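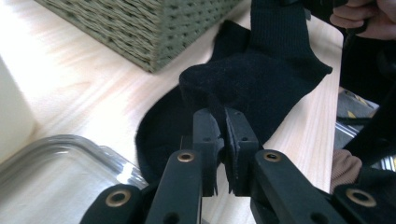 Last edited 7/16/26

Netska (Hudanus disc) - runtime and missing reel

cfigueiredo
Does anyone have both the Flonier tape and the Hudanus disc of Netska? The disc runs shorter and I can't account for all of it. Part of the gap is the frame rate, but not enough. The burial at the lighthouse is gone on my copy. It cuts from the doctor locking the cabinet straight to the inquest, and the inquest then refers to things the burial was supposed to establish.

reel_change
Which player? The disc has seamless branching and some older players drop the branch without an error. Check whether chapter 9 starts on the cabinet or on the gravel road.

cfigueiredo
Cabinet. Tried a second player and got the same result.

Jintana Intarasuk
The burial was never on the disc. Hudanus worked from the export print, which was cut before it left the country. The Flonier tape came from a domestic print with worse color and a splice about a minute into the reel. The liner notes mention this on the last page, in small type, under the music credits.

marginwalker
I don't think that's a loss. The burial explains who wrote the letters, and the film is better if you get to the inquest without knowing. The director moved things around until the last week of editing, so I wouldn't assume the longer version is the one he wanted.

Jintana Intarasuk
Whether it plays better is a separate question. The score was written to the longer version. On the disc you can hear the cello cue start in the middle of a bar when the inquest opens.

marginwalker
You can hear it if you go looking. I saw the export print projected to an audience of 200 and heard no complaints afterward.

reel_change
Jintana is right about the cue. It comes in hard on both channels. As for intent, the shooting script has the burial crossed out in pencil and then written back in on a facing page, so it supports either of you.

cfigueiredo
Thanks, so the disc is not defective and I'll stop trying to exchange it. Next question. Is the tape worth tracking down for that one scene? The only copy I can find is listed at $35 plus shipping.

old_escobedo
I paid 20 for mine in February. The burial is very dark. You can make out the lantern and the priest's collar and that's it. Dialogue is clear. Get it for the dialogue.

marginwalker
Or read the story it was adapted from. The burial takes up a paragraph.

Jintana Intarasuk
In the story the doctor isn't present at the burial - that was added for the film, and his lines there are what the inquest quotes. The story won't fill the gap.

cfigueiredo
Ordered the tape. I'll post timings for both versions when it arrives.

reel_change
Please note the splice as well. Mine may be a different dub.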